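Flanden Residence Laundry Reopens

The ground-floor laundry room at Flanden Residence has reopened to residents following the replacement of its dryers. The room serves 141 apartments and is open daily from 6 a.m. to 11 p.m.

The new dryers have stainless steel drums. Residents are asked to check the drum for small items left behind before adding a load.

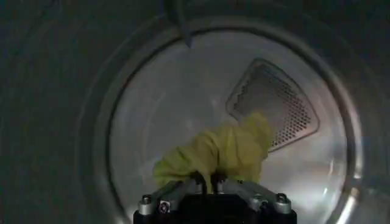 Booking and Payment

Dryer times may be reserved at the Lorameo desk, up to three days in advance. Laundry cards issued before August remain valid.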